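Planning Ahead: The Two-Arm Robot and Next Year's Equipment Money

A good many of you have stopped one or another of us in the hallway at the Neka building this summer to ask whether we are really buying a robot, and if so when, and how on earth we are paying for it. Those are fair questions, and the answer has gotten long enough that it deserves its own item in the newsletter.

Yes, we hope to buy one. No, we have not signed anything. The equipment request goes in on August 27, 2019, and if it is approved the earliest we would place an order is January. Between now and then there is a lot of homework to do, and we would like you to be in on it.

The machine we have been looking at hardest is the two-armed mobile model from Clusard. Yau makes a one-armed machine that costs a good deal less, and we went back and forth over it for most of the spring. It's a nice, sturdy thing, and if all we wanted was to carry items from a shelf to a table we would probably be done shopping by now. But so much of what people have asked for (holding a bag open while filling it, folding a blanket, steadying a jar while the lid comes off) wants a second hand, and we kept coming back to that.

Now, the part everybody skips to. The robot itself is only one line of the budget, and those of you who remember the old parts washer will know how we got caught the last time by everything that wasn't on the price tag. So this time we have tried to write it all down. Delivery and uncrating is quoted at $900. The service plan is another $900 a year, and the first year is not included, though we are still asking nicely. A spare set of fingertips and a second charger come to $3,107 together, which made a few of us sit down, but fingertips are the bits that wear, and we would hate to have the whole machine parked over a scuffed pad. We have also set aside ten hours of an electrician's time for the charging corner. If it takes less, wonderful, we'll buy paint.

In the meantime we don't have to wait for a crate to start working. The simulation license from Evonex was already in this year's budget, and it has turned into the best money we've spent in a long while. We have been running the two-armed model through furnished rooms on the computer, living rooms mostly, with sofas and rugs and doors to get around, and trying out the chores from your wish lists before any real furniture is at risk. It has changed our minds on a couple of points already. We had planned to clear one narrow aisle in the back for the robot, and after a few weeks of this we now think it should have the whole east end, with the shelving moved to the long wall. That costs nothing but a Saturday's worth of lifting and some sandwiches, so it's not in the request. 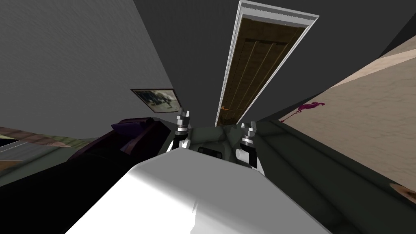 Both grippers up in the simulated living room, with the green sofa at right and the flamingo on the wall.

If you have a chore you would like tried in simulation, please write it down in plain words and drop it in the tray by the front desk. Tell us what is being picked up, where it starts and where it ought to end up. Small and dull is fine! Some of the most useful requests so far have been along the lines of "move the cushion off the chair." We would also love to hear from anyone who has lived through buying a machine of this size and remembers what they forgot to budget for. Come by any afternoon, the coffee is on, and the draft budget is on the corkboard with a pencil tied to it.

Questions about this item? Ask at the front desk, Neka building | © 2019 | Back to top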